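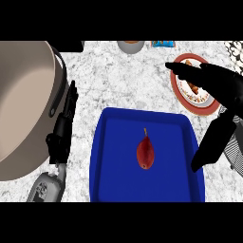
Wedding order for Saturday is under way. Three tiers, lemon with raspberry filling, buttercream outside, and a whole meadow of sugar flowers. The couple are getting married at Plemgate and want it to match the field behind the barn.

Flower count as of this morning: 179 finished. I need 424. Most of them are tiny five-petal blossoms, so they go fast once the paste is rolled thin enough.

I switched to the Sakalauskas gum paste for this one. It dries slower than what I was using, and I get more time to ruffle the edges. The downside is that the poppies need a full night in the formers.

Colors are dusted on dry. I tried painting two of the cornflowers with gel and vodka and they came out streaky — dust first, then a quick pass of steam to set it.

Someone asked about the leaves. Same paste, moss green with a little brown, pressed in a silicone veiner. I make them about 15 at a time or they crack before I get to them.

Wednesday update: poppies are done and boxed. Lost four petals, and I had spares. Baking starts tomorrow at 6 a.m., bottom tier first.

Delivery is a 40-minute drive out past Sotimville on a gravel road, so the tiers travel separately and I stack at the venue. Flowers go on last. I'm bringing extra buttercream and the small palette knife.

Orders for September are closed now. If you wrote to me through Cakov and haven't heard back, please send it again — a few messages went to spam.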